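Search this site Search Enter keywords Go

Visit report: Sosden paper mill, August

The group toured the Sosden mill, which makes uncoated board and wrapping grades from recovered fiber. The site runs one paper machine with a trimmed width of 80 inches. Output on the day was a brown wrapping grade, and the machine was running at 700 feet per minute when we reached the operator station.

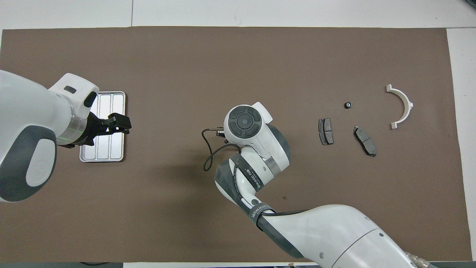 Wornisthorpe Materials Club, Paper and Board Section

The tour began at the bale yard at 9 in the morning. Bales are graded by moisture and visible contamination before they go to the pulper. Anything over the moisture limit is set aside and priced down. The pulper is a batch type with a ragger rope for wire and plastic. Rejects leave by a screw press to a covered skip, and the mill pays to have them hauled to Grestau.

Stock passes through coarse screens, centrifugal cleaners and fine slotted screens. The fine screens were replaced last year with a Maihi unit. The stated benefit is fewer sheet breaks from stickies, the adhesive residue left by tape and labels. We were shown the break log for the months before and after the change. The drop was clear, though the furnish also changed in that period and the log does not separate the two effects.

The wet end was noisy and warm, and ear protection was issued at the door. Sheet dryness after the press section is a little lower than we had expected. The dryer section has 34 cylinders in five groups, with the last group held at lower steam pressure to limit curl.

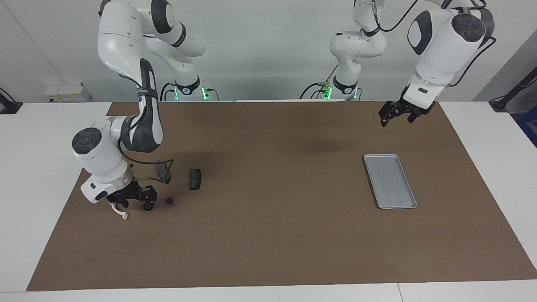
Curl and surface finish took up most of the discussion after the walk. The mill does not calender its heavier brown grades, so the sheet leaves with a matte surface. Converters want it flat, and a flat brown sheet with no sheen, like the mat that covers most of the white table, is close to what they ask for in layer pads. Moisture profile across the web matters more to them than caliper. The mill controls it with a steam box ahead of the last press nip.

Questions on effluent were deferred to a later visit. The clarifier was drained for inspection and that part of the site was closed.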